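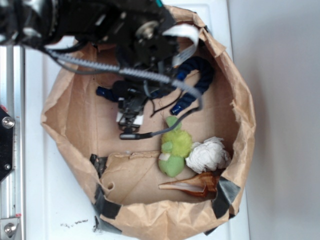 **29. November 2018, Werkstatt Kulturreferat**

Betr.: Gedenkausstellung Prokitz, Stand der Vorbereitung

Die Tafeln 1 bis 3 liegen im Korrekturabzug vor. Auf Tafel 2 ist der Name des Leihgebers noch ohne Sonderzeichen gesetzt; richtig lautet er Mārtiņš Ķēniņš. Die Druckerei Griffiths ist entsprechend unterrichtet.

Frau Siliņa hat die Gästeliste der Botschaft übermittelt. Sie umfasst 132 Personen, davon 84 mit schriftlicher Zusage. Die Sitzordnung für die Delegation aus Indatville bleibt bis zur Bestätigung durch das Protokoll offen.

Einladungskarten: Auflage 1.000, zweisprachig. Das Grußwort ist gegenüber der Fassung vom Juli gekürzt, die Übersetzung wird von B. Siliņa gegengelesen.

Baumpflanzung im Park Fuven: Genehmigung der Stadt steht aus. Spaten und Gedenkplakette sind vorhanden, Text der Plakette nicht mehr ändern.

Offen: Beflaggung, Reihenfolge der Redner, Mikrofon für den Außenbereich.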